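Week 6 notes: the double grip fault

Okay, picking up where we ran out of time. I promised you the story of the lost packets, and it's a good one for this course because no part was broken. Every motor passed its check, every cable was in, and the log was full of green lines!

The task in the Skultetti set is simple to say out loud. Two grippers, a tableful of snacks, a red box. Pick up a packet, put it in the box, go again. We ran 842 picks and 27 of them were logged as good when the packet never made it into the box. If you only read the log you'd think that was a great afternoon.

Have a look at how thin and shiny these things are before you read on – it matters for the fault.
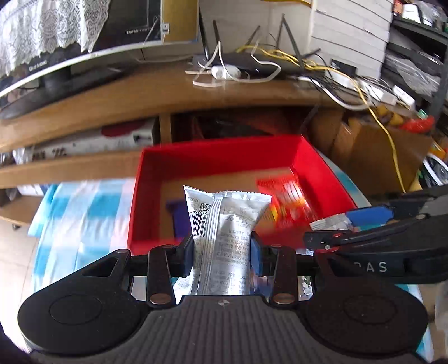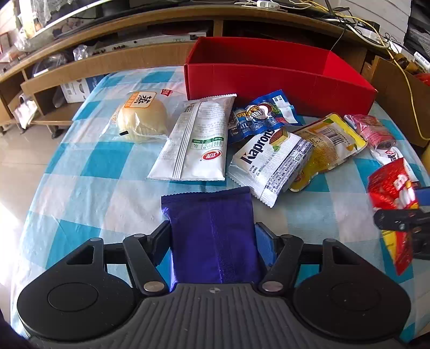
Foil packets held between the gripper fingers, with the red box and the checkered cloth behind.

So what went wrong? Our code (mine, mostly, sorry) decided "I'm holding something" from finger gap alone. If the fingers stopped before fully closed, that counted as a grip. Works fine on a bun in a bag. But a foil packet can fold flat when you squeeze it, and then the gap looks almost like an empty hand, so I had loosened the threshold to stop the false misses. You can guess the rest. With the threshold that loose, an empty hand with a little slack in the joint also counted as a grip, and off it went to the box carrying nothing.

The Maeng controller made it worse, because it reads the gap once at closing and never again. A packet that slides out on the way over is still "held" as far as it knows.

Things to write down:

Check the grip at least 2 times, once after the lift and once over the box.
Log the raw gap and not just pass or fail. I had to rerun a whole batch because I hadn't.
Never tune a threshold on one kind of object. I did all my tuning on the Brutby test blocks, then nudged it by feel – please don't.

For next time, read the Ulline handout on slip detection and bring a sketch of where you'd put the second check. Pencil is fine.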